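6. Bench Tidy Routine: Picking Hand Tools from a Ribbed Bin

Read all of section 5 before you start. The Pallar control board will happily run with no home position set, and the Proltov sample program assumes one. The Proltov notes say this routine takes 10 minutes to set up. Allow an evening.

6.1 Laying out the bench

1. Cover the bench with a plain cloth in a single colour and tape the corners down. The Nillbridge forum swears by grey. We tried two colours and couldn't tell the difference.
2. Unplug the soldering iron and leave it until it is cold.
3. Place the bin within easy reach of the arm, lid fully open. If the lid creeps back, weigh it down.
4. Set the speed to 30 per cent in the Pallar menu. The default is 100, and we can't think why.
5. Keep one hand near the stop switch and the other off the bench.

CAUTION: The stop switch cuts the motors. It does not hold the arm up. Anything under the arm when power goes is going to get leaned on.

6.2 Lining up on a tool

6. Jog the arm over the bench and check that it clears the sides of the bin.
7. Open the gripper fully before lowering it.
8. Using the wrist view, bring the fingers down on either side of the shaft, close to the handle.
9. Close in small steps. Stop at the first firm contact and write down the value. Ours came out at 282 for a screwdriver; yours will differ, whatever the chart in the Niazi kit says.

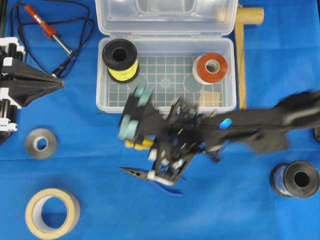
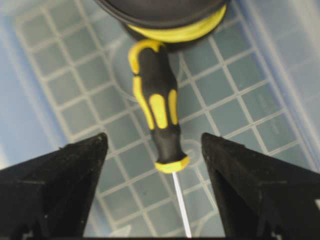
Fig. 6. First picture: arm moving over the bench. Second picture: wrist view, fingers open either side of a screwdriver.

10. Raise the arm a few centimetres and wait. A tool that is going to slip will often do it now.
11. If it holds, save the position. If it swings, lower it, open the fingers and grip nearer the handle.

NOTE: The "auto-centre" option is supposed to find the middle of the tool for you. On a ribbed bin floor it kept locking on to the ribs. Leave it off until you have seen it work on your own bin.

6.3 Before you trust it

12. Run the saved pick 10 times with the same tool, moving it slightly between runs.
13. Change to a tool with a different handle and start again from step 7. Values do not carry over.
14. Check the wrist cable for rubbing. The Niazi spec sheet gives it a life of 500 hours, with no word on how that was tested.

Do not leave the routine running unattended, even after a clean set of runs. Round things such as tape rolls and wire spools need wider finger settings, covered in section 7.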